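Share this release | 7 shares | 4 comments
Filed under: Books & Publishing > Fiction > Editorial News

Tostano Sets October Publication for "The Claltance Ferry" and Confirms Revised Editing Schedule

March 13, 2021. Tostano, the independent fiction publisher, has set October as the publication month for "The Claltance Ferry," the second novel by Ieuan Edwards. The book was originally listed for spring. The change follows a second structural edit, which was completed at the end of last month, and applies to the hardcover and ebook editions. The audiobook will follow on a separate schedule.

The novel is set in a river town over a single winter and is told by 4 narrators, each of whom works on or near the same ferry crossing. The manuscript delivered to Tostano was divided into 13 chapters of uneven length. In the edited version the number of chapters is unchanged, but the order has been revised and 2 of the narrators' sections have been merged where they covered the same events. The final chapter has been rewritten in the present tense.

The first structural edit dealt with chronology. The second dealt with point of view. Copyediting is now under way and will use the house style sheet, with exceptions recorded for the dialect spellings in the ferry pilot's sections. These spellings were the main subject of correspondence between the author and the editorial department during the winter. They will be retained in dialogue and standardized in narration.

"I delivered a book in which every narrator knew how it ended," said Edwards. "The edit took that knowledge away from three of them. It required new scenes, and the new scenes required changes to the old ones. I asked for the extra time and was given it." 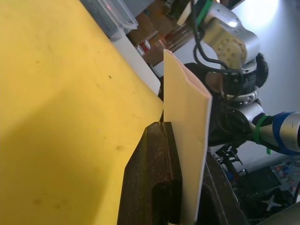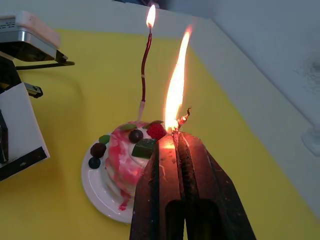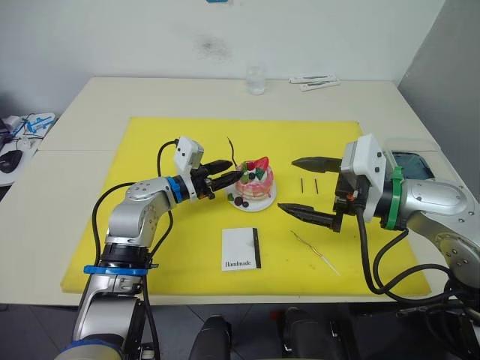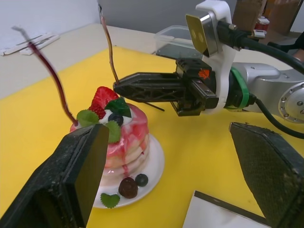 Released by the Tostano Publicity Office
Fiction and Translation Desk

Advance reading copies will be printed in a run of 200 and sent to booksellers, librarians and reviewers after the first proofread. The copies will carry the uncorrected text. Reviewers are asked to check all quotations against the finished book. Digital copies will be available on request from the same date, in ebook format only. Requests made under the earlier schedule remain valid and do not need to be resubmitted.

The jacket has been revised to carry the new publication month in the trade materials. The jacket art itself is unchanged. The interior has been reset in a slightly larger type size at the request of the production department, and the page count given in the spring catalog should be disregarded. A corrected figure will be supplied when final pages are approved.

"The Claltance Ferry" will be the lead fiction title on Tostano's fall list. Also on the list are "Mutum," a novel in letters, and "Ji," a collection of 7 linked stories. Neither title is affected by the change in schedule. Both are in page proof and will be published in the order previously announced to the trade.

Orders already placed for "The Claltance Ferry" will be carried over to the new date automatically. Booksellers who wish to cancel or amend an order should do so through their usual sales representative before final quantities are set. The ISBN and list price for each edition are the same as those in the spring catalog. Libraries holding standing orders will receive the book with the rest of the fall shipment.

Translation rights are held by the publisher. Film, television and stage rights are held by the author. An extract from the opening chapter will be released to subscribers of the Tostano newsletter ahead of publication. The extract has been taken from the copyedited text and may be quoted for review purposes, up to the limit stated in the notice that accompanies it.

Edwards will take part in a small number of bookstore readings, in person or online as conditions allow. Dates will be listed with the fall event program. Interview requests should state the outlet, the intended format and the deadline, and should be addressed to the publicity office.

About Tostano
Tostano publishes literary fiction and fiction in translation. Its list appears in two seasons, spring and fall.

Tags: literary fiction, second novels, editing, fall list, publication dates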